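Looking after a small home test bench

A corner of the workshop or utility room is enough for testing pond water, garden soil or a batch of home-made cleaning solution. Most of the trouble comes from things being put away badly, so these tips are mainly about where to keep them and how to clean them.

Choose a plain, dark surface

A matt black top shows up drips of pale liquid and bits of dried salt that you would miss on a white worktop. It also cuts down on glare when you are reading a level. Wipe it with a damp cloth after every session and dry it straight away. Dust shows badly on black, so keep a second cloth for that.

Push the bench up against a wall and keep the tall things towards the back. My own bench is 35 cm deep in usable space once the jars are out, and that is tight.

Hang the pipette up

Never lay a pipette flat with liquid in the tip. The liquid can run back into the body, and the piston will stick or rust. A stand with a crossbar between two legs holds it upright by the body, with the tip pointing down and clear of the table. Leave enough room underneath to slide a rack in and out. If you are buying second-hand, check that the feet sit level. Peter Kuruc had one that rocked, and he cured it with a square of felt under one foot.

Use a rack you can see through

Clear acrylic racks cost a little more than wire ones, but you can check the colour of a tube without lifting it out. Keep capped tubes at one end and the tube you are working on at the other, so that you don't pick up the wrong one with your mind elsewhere.
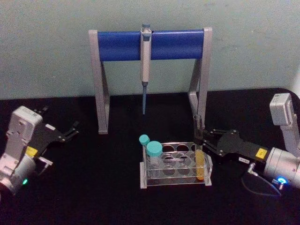
Washing the rack and tubes

Use warm water and a drop of washing-up liquid. Don't use methylated spirit or glass cleaner on acrylic, as it will craze round the holes. Stand the rack on its end to drain, then turn it over after ten minutes or the water sits in the corners.

Screw caps should be washed separately and left off until both cap and tube are dry. A cap put on damp will smell within a week.

Labels

Masking tape and pencil will do. Write the date and what is in the tube, and stick the tape on the side, never on the cap, because caps get swapped. Boris Koubek suggests folding one corner of the tape under so that it peels off cleanly.

Storage

Spare tips go in a lidded box, away from the sink. Throw out any tube with a scratched inside. I go through mine every May and usually lose 6 or 8.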